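Tableware sorting paper - 42 demos enough?

basbridge_tom
Has anyone read the Clerkberg preprint? Chibuzor Ogunleye's group claims 42 demos per task match 400. I don't buy it - same bins, same backdrop.
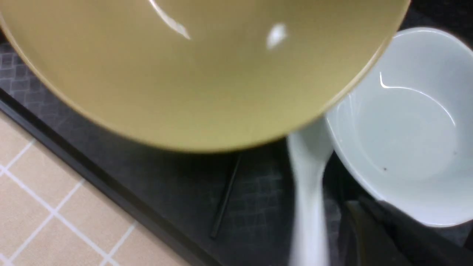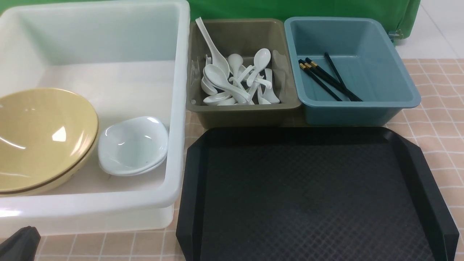
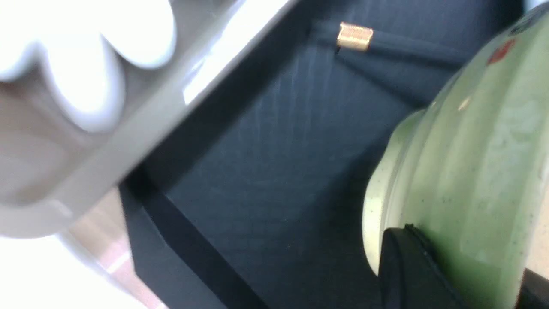
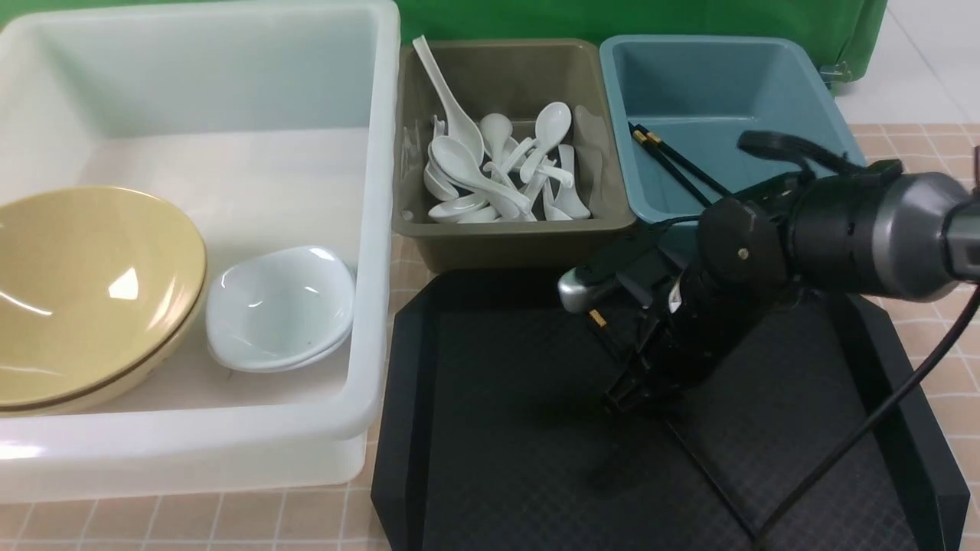 wekex
Nor me. Where's the test with the containers swapped round? Without it, the policy may just be learning positions.

Solveig_H
Unfair. Appendix B shuffles them.

basbridge_tom
By a few centimetres! And one success rate, no failures listed.

Solveig_H
Fine, the failures should be in. I've emailed Chibuzor for the logs.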